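**Stodska water bills are changing, and I have been on hold so you don't have to be**

July 17, 2025

If you live in Stodska and you opened your water bill this week, you probably did what I did, which was flip it over to see if there was a second page that made sense. There wasn't! The town has switched to a new way of billing, and it starts with the bill that just went out.

I spent two mornings on the phone and one evening at the town office with my own bill, a highlighter and a calculator, and I think I've got it straight now.

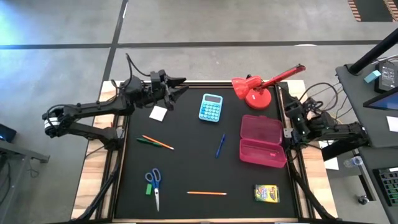
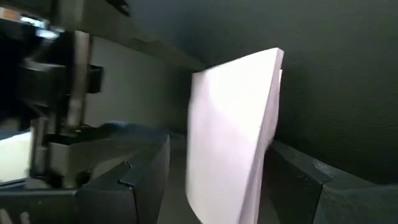 So, the basics. Until now everybody paid the same flat amount every quarter, whether you had a family of six and a vegetable garden or you lived alone and showered at the gym. From this bill on, you pay a base charge of $56, which covers the first 3,000 gallons. Go over that and you pay by the gallon on top. Bills still come every quarter, so don't go looking for one next month.

Nouhaila Fahmy, the town's billing manager, was very patient with me (I called back twice). She told me the council voted the change through in February, after the old meters had all been swapped for ones that can be read from the street. "We were charging everybody the same because we couldn't read half the meters," she said. "Now we can read them."

Fair enough. But the bill itself is a mess, and I told her so. The big number in the box at the top right is your meter reading. It's not what you owe! I came very close to fainting in my kitchen. What you owe is in the smaller print at the bottom, next to the due date, and the number above it is what you used this quarter. Fahmy said I was far from the first to call about the box, and that the next round of bills will have the amount due moved up top.

Now for the part that has people upset on my street, and I'd guess on yours. If you live on the Josby side of the creek, your first bill covers a longer stretch than everyone else's. The new meters went in earlier over there, and the town is billing from the day each meter was installed. That means 11 extra days for most of Josby, with no extra gallons allowed in the base charge. It isn't a fortune, but it pushed some households over the line who would have been under it.

Chiyo Sakamoto is one of them. She runs the alterations shop on the corner by the bridge and lives upstairs, and she went over by a little bit. "I would have been fine if they had counted the same days for me as for my sister across the water," she told me. She has asked for an adjustment and she thinks everyone in her position should too. I asked Fahmy about that and she said yes, Josby customers can request one, and that the town will look at each account. She wouldn't promise me they'd all be granted. I did ask her three different ways.

To request the adjustment you fill out a one-page form at the front counter, or call and have them mail it to you. It isn't on the town website yet. Bring your bill, or at least your account number (top left, under your name). You have until your due date to ask, and while they're looking at it you won't get a late fee on the part you're disputing. You do still need to pay the base charge on time.

There's also a discount, and I wish it had been printed in bigger letters. If you're over 65, or you get help with your heating costs through the county, you can get the base charge cut in half. You have to apply for it, even if you already had a discount under the old flat rate. Let me say that again because I had two neighbors get it wrong already: the old discount does not carry over. It's a different form, a green one, and it's at the same counter.

Leaks are the other thing to watch. Under the flat rate a running toilet cost you nothing but sleep. Abdelghani Amrani, who has been fixing pipes in this town since I was in middle school, says a toilet that won't stop running can go through up to 500 gallons in a day if it's a bad one. His test is an old one and it's free: put a few drops of food coloring in the tank, don't flush, and come back in half an hour. If there's color in the bowl, the flapper's leaking. It's a cheap part and you can change it yourself with the water shut off. I did mine on Tawfik Street and I'm not handy at all (I did drop the lid on my foot, but that's on me).

Not everyone is grumbling, I should say. Loubna Cherkaoui rents one of the small places above the bakery and her bill went down quite a bit. She'd been paying the same as the big houses up the hill for years and she's thrilled. "It's just me and a cat," she said. I heard the same from a couple of other people who live alone.

The council will take public comments on the new rates at its next regular meeting, and from what I hear the Josby bills will be first on the list. Speakers sign up at the door. If you can't make it, you can drop a letter in the slot outside the town office, the brass one on the left. The one on the right is for library books.

One more thing, for anybody who pays automatically through the bank. If you set up a fixed payment for the old flat amount, the bank will keep on sending that same amount until you change it. You could end up short and get a late fee. Call your bank or stop the payment and pay by check this time around. The counter takes checks and cash, and cards too, though there's a small fee on cards that I forgot to write down.

I'll be at the meeting and will write up what they decide on the adjustments. If your bill looks odd in some way I haven't covered here, leave me a note at the paper's front desk with a phone number and I'll call you back.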